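Reading time: 2 min

Nalemance pauses home-arm trials after grip fault, shares findings with partners

GRELTGATE, June — Nalemance, the household robotics group behind the Billine tabletop software, said on Saturday that it has paused in-home trials of the program after a fault caused an arm to let go of what it was carrying without being told to. No one was hurt, and we're thankful for that, but we would like the families and partners who have been so patient with us to hear the whole story from us first.

The fault came up in the home of one of our trial families, where an arm running Billine was clearing up after breakfast and dropped a jar from a little above counter height. The arm then carried on to the shelf and went through all the motions of setting the jar down, with nothing in its fingers. It was this second part that worried our engineers the most — a dropped jar is a mess to sweep up, but a machine that doesn't know it has dropped one is a safety matter.

Juraj Vaněk, who leads the grasping team, and his colleague Līga Ķēniņš traced the trouble to the way the software handles a brief gap in the finger force readings. When a reading went missing, Billine filled it in with a zero, took the zero to mean the object had already been put down, and relaxed the grip. The position check that should have caught the mistake had been switched off in an update meant to make the arm move more smoothly.

"We were proud of that update, and I still like how it moves," said Vaněk. "But we took out a check that was doing more work than we gave it credit for, and I wish we had asked more questions before we did."

The team has since rebuilt the fault in simulation, using furnished rooms and everyday things to pick up, so that it can be studied without anybody standing nearby.
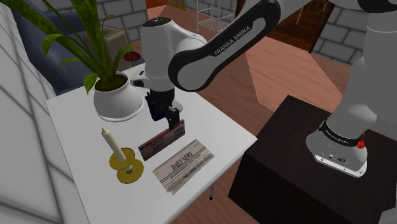
Of 3175 simulated lifts run with the corrected software and with readings dropped on purpose, 3053 finished normally. The others ended with the arm stopping where it was and keeping its fingers closed, as it is now meant to do whenever it is unsure.

Philomena Dogbe, director of Nalemance, said the 11 households in the trial have all been called in person, and that their arms will stay powered down until Navaratnam, the outside testing firm, has finished its own review.

"These folks let us into their kitchens," said Dogbe. "They can take all the time they like deciding whether to have us back."

Households with questions may reach Algirdas Hunt in the Nalemance family support office at any time during the pause.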